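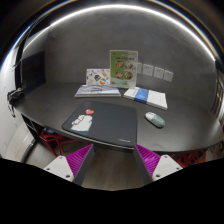 A mouse pad with a printed cartoon animal on a dark gray desk.

April
By Marina Andreadis

The public library in Briston has extended its evening hours for residents who study or work from shared desks. Under the new schedule, the second floor remains open until 9 p.m., and places may be reserved one day in advance.

The change follows a survey of 712 cardholders conducted by the Skornivia library district. Many respondents reported that they had no quiet place to work at home after dinner. Parents of school-age children were the largest group among them.
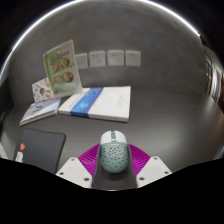 A two-tone computer mouse in white and sage green.

The district has set aside funds for around 200 additional evening sessions across its branches. The Mets branch will adopt the same hours once its heating system has been replaced. Vilto, the smallest of the branches, will continue to close at its present time.

Reservations are made at the front desk or by telephone. A desk left unclaimed for 9 minutes is released to the next person waiting. Food is not permitted on the second floor, but covered drinks are allowed.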